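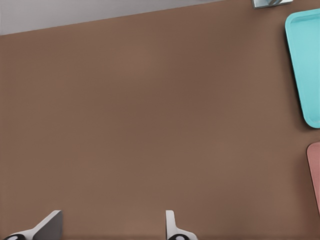

Workshop notebook: two-arm sorting bench, simulation model
13 Jul 2023
Entered by Vibeke Lund, Clarwood shared workshop

1. Wrist view
The close view was reviewed with Sushil Lodhi. Both finger tips are visible at the bottom with the gripper open, and the turquoise tray remains within view to the right. The pink one is largely lost at that side. It is proposed to turn the view slightly to the right and leave the lens setting at its present value.

2. Overall layout
The two arms are to remain at the far edge of the table, with the pink bin between the grippers and the turquoise tray on the near side of it. The yellow-topped piece is the only item to be handled at this stage - further pieces will be added once Umesh Awasthi has corrected their weights.

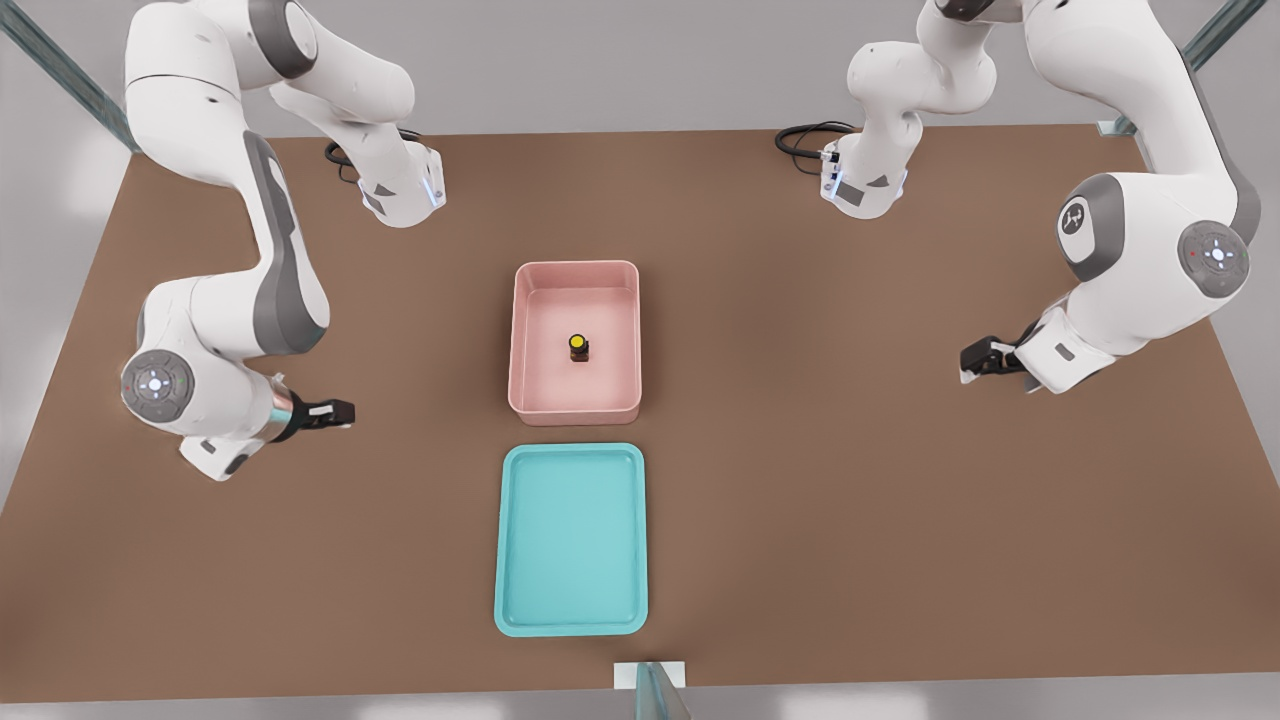

3. Outstanding work
- Cable loops behind the bases: confirm with Theresia Lehner whether they must be modelled as moving parts.
- Gripper closing force: repeat the trial at 300 steps and record the result in the Rutherford folder.
- Purchase of bench frame parts is deferred to September. Kuldeep Dhillon holds the quotation.

Arm speed is not to be raised until item 2 has been signed.

4 comments
4 shares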